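Rumham notebook, Friday, 9:40

Name plate task, second round of recording. Target from Leopold Ortner is 151 usable episodes before the Wandell policy gets retrained. Count at start of session: 12. Several of the earlier ones went out because the episode was cut before both hands had let go of the last object.

Changes to the protocol:
Start and end with hands off everything, two seconds each.
Vary the angle of the plates on the table between episodes. Last round they were nearly all square to the edge and the policy learned that.
Empty holders stay in the set. Label them "holder, no card" – not "blank", which the Szilágyi parser reads as a missing field.

Clear container and holders with pink lid, then pink plastic container, both on the white table: 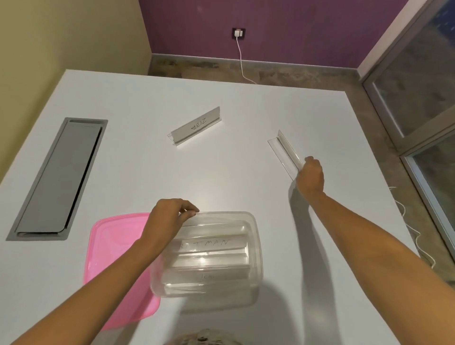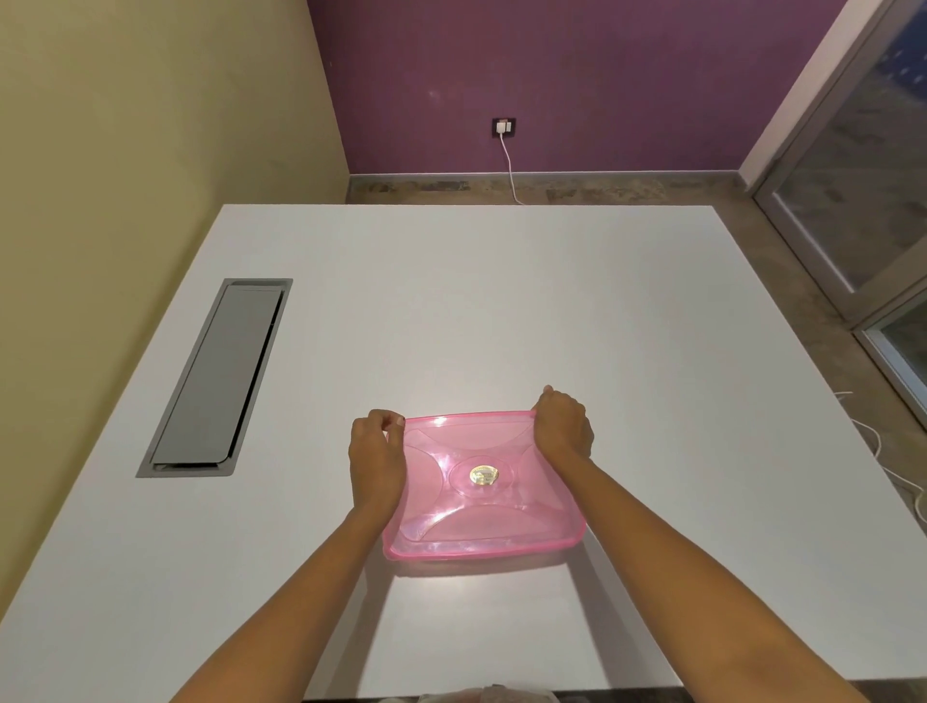 Segmentation is still the slow part. Skillimness splits on hand velocity, so a pause in mid-reach becomes a boundary and one placement comes out as two. Raised the minimum segment length to 12 samples and the false splits dropped, but short regrasps now get merged into the move before them. Will try splitting on contact labels for a small batch and compare.

Clear plastic remains poor for depth. Holes in the map along most edges, worse under glare. Training on RGB only for now; depth gets stored anyway.

Open:
– Leopold to decide whether upside-down card text counts as a separate condition. I would log it and not balance for it.
– Rerun the hand tracker on the 2 episodes with dropped wrist points.
– Check clock offset before the afternoon block.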